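About Tipoki

Tipoki is a small calligraphy school with one long room, a sink that is always a bit gray, and a lot of brushes. We teach Chinese brush writing to adults and teenagers, and most of the people who come to us have never held a brush in their lives. That makes us very happy! The first evening is our favorite evening of the whole course.

How we got here

We started as a Saturday table in the back of Prestel, the paper and frame shop on the corner. The shop let us have the space after closing, and we brought our own ink and took our own mess home. By the following April we had a waiting list and the shop had a stain on its floor, so we went looking for a place of our own. We found it at 1504, up one flight of stairs, and we've been writing here ever since.

The school is still small on purpose. There are 7 places in each class, and we've turned down chances to make it bigger, because brush writing is learned at the elbow. Someone has to be close enough to see how you're holding the thing.

What's on the tables

People ask what they need to buy before they come. Nothing! Everything is set out for you, and you're welcome to use it for as long as you study with us.

We're fond of our brush racks, the dark wood kind with dragon-like carving at the ends of the top bar. Brushes hang with the tips down, so water runs away from the handle and the hairs settle back into a point. We keep slim brushes and fat ones side by side, and new students nearly always reach for a slim one. Try the fat one too. It holds a huge amount of ink and it will teach you more about pressure in ten minutes than we can explain in an hour.

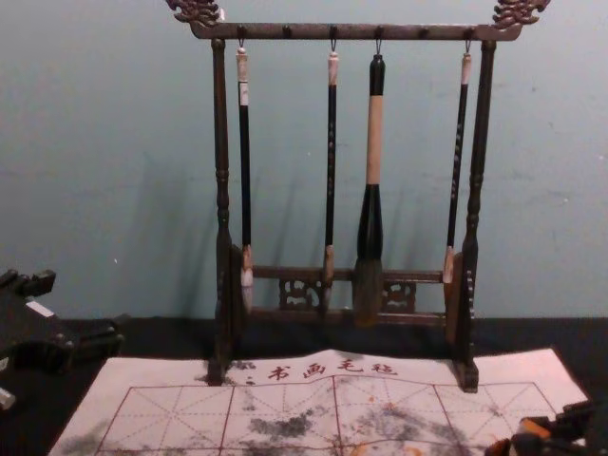 Brush care gets its own lesson, usually in week two. Rinse in cool water, never hot, and keep going until the water runs clear (it takes longer than you think, especially up near the base of the hairs). Squeeze gently, shape the tip with your fingers, hang it up. Soap is for emergencies. Some of our oldest brushes have been through years of classes and still write beautifully, and we're a little sentimental about them.

Under the paper goes a felt mat. Ours are white with a red practice grid, or they were white once. The felt soaks up what comes through thin paper and stops the sheet from sliding, and the grid helps you see whether a character is leaning or sinking in its square. We love a mat with a few terms of work in it.

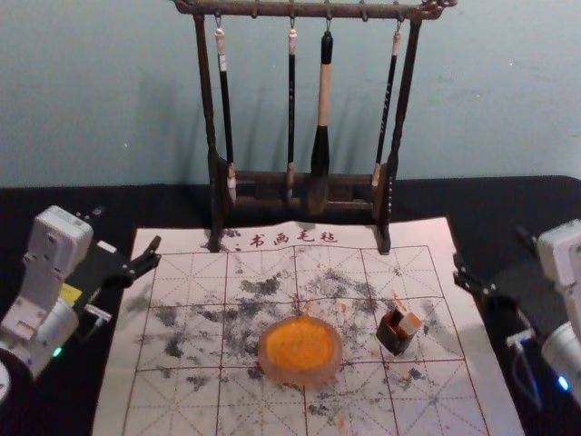 What a class is like

Classes run for two hours with a tea break in the middle. We begin with single strokes: the dot, the horizontal, the long sweep down to the left. Then come whole characters, and by the end of the first course you'll have written a short line of verse on good paper, and you'll take it home. Beginners start in regular script. Later on there's clerical script, which is slower and rounder, and running script for people who can't wait to speed up.

Each course gets through a stack of 200 practice sheets, which we buy from Jikosa. For ink we use bottled Skultix on weeknights and grind our own from the stick at weekends, when there's more time and the room can be quieter.

Coming to see us

We rewrote this page in March 2021, and the beginner course now starts 4 times a year. You're welcome to drop in before you sign up, have a go with a brush and ask us anything at all. Wear dark sleeves, or sleeves you can roll up past the elbow. Tea is in the cupboard by the sink.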